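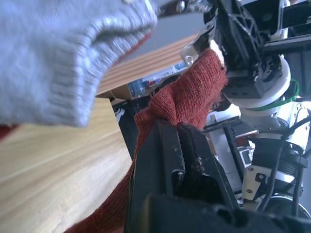 Two grippers, one rust-red bit of knitwear.

Rimstead Robotics Club has gone laundry mad! Our students are teaching a pair of arms to hang socks, and it's far harder than any of us guessed – soft things flop, twist and hide their own edges. Luuk Jansen's team has logged 1038 practice runs so far and wants 2000 by December, when we show it all off at the Van Beek open evening. Jeanine Verschueren has been brilliant with the newer members, who are now writing their own code for closing the grippers. Come and see us, we're in from 4 o'clock!
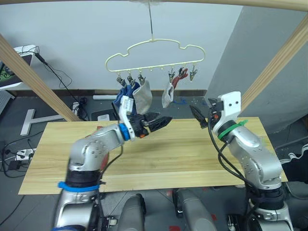 Do I need to know how to code before I join?
Beginners are very welcome, and we'll pair you with an older student for your first term.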